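**Tesby 200 Matte Coating for Plastic Parts**
Sold by Gauthier Supply, Devon
Page updated March 8, 2020

We carry three matte coatings and we don't love all of them. The Tesby 200 is the one we reorder, so it gets the longest write-up, complaints included.

The maker says "one coat, any plastic." We don't believe that and you shouldn't either. On ABS and nylon it grips well if you scuff first. On polypropylene it peels like a sunburn, primer or no primer. If you don't know what your part is made of, test the inside of it.

The label also promises a finish that "never shines." Every matte finish shines where people handle it. Ours started to polish up on a drawer pull after 71 days of normal use in the shop, and the old Honetti coating did the same thing a bit sooner. Call it a draw.
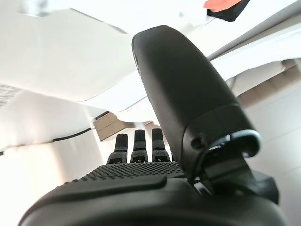
*Matte charcoal surface with soft highlights on the upper curve.*

Color is the other sore point. "Charcoal" on the Tesby chart is closer to plain black under store lighting and noticeably grayer outdoors. Kelly Bragança at our front counter keeps sprayed chips of all the shades. Ask for them before you buy a case, especially if you're matching something you already own.

**What you get**

| | |
|---|---|
| Can size | 200 ml |
| Coats needed (label) | 1 |
| Coats needed (us) | 2 |
| Shades | Charcoal, black, slate, bone |
| Top coat | Not included |

**Using it**

- Wash the part with dish soap and let it dry overnight.
- Scuff with 700 grit. Skip the wire wool.
- Spray light and keep the can moving. Heavy passes leave a satin patch that no amount of extra paint will fix.
- Leave it alone until the next day, whatever the can says.

The "scratch-proof" sticker is nonsense. Keys will mark it.

Returns on unopened cans only. The bone shade is out of stock until April, and the Honetti version is being dropped once the shelf is clear.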